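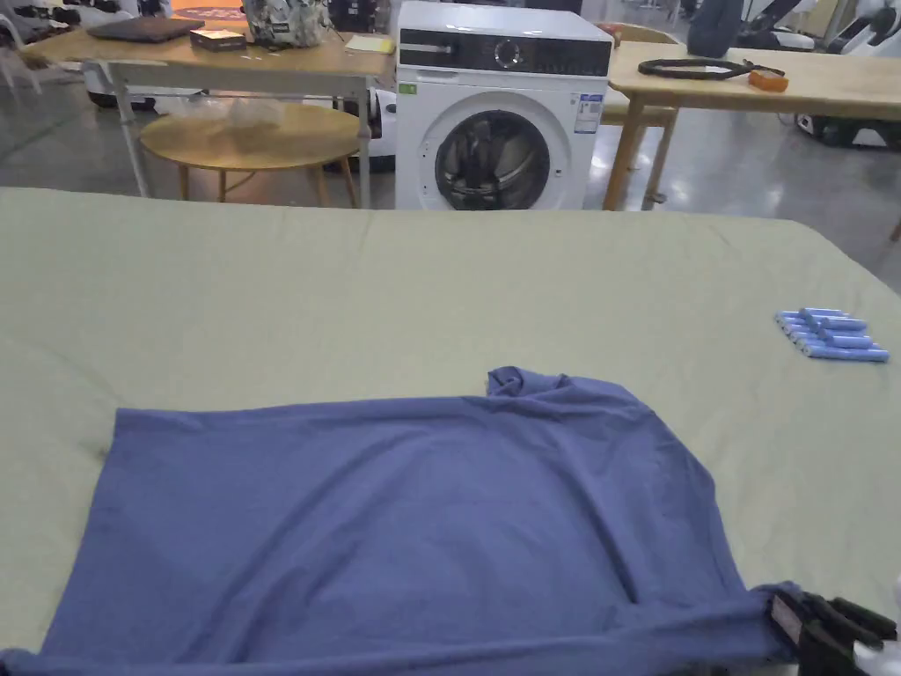

T-shirt on the green cloth, gripper on the right edge, washer waiting in the back.

So, can a machine fold your laundry yet? Sort of! I've been at this for a while now, and if you want to try shirts with a gripper yourself, start the way I do.

First, put a plain cloth over the table and smooth it out. A few soft wrinkles are fine. Lay one T-shirt flat, body facing up, and pull the collar area open – bunched fabric up there will mess with your first fold.

Next, grab an edge. Go slow and close the jaws on just a little cloth (I always want to take too much). Bring that side in toward the middle, let go, then do the other side. Last, fold the bottom up to the collar.

Do it again. And again! My log is at 279 tries, and around 80 of those I'd put in a drawer. Minttu Keskinen, my partner on the Kotus project, is pickier and says 39.

My take: one flat shirt, yes, on a good day. A whole basket, all tangled up? Not yet. I'm trying towels next, and I'll post those steps in December.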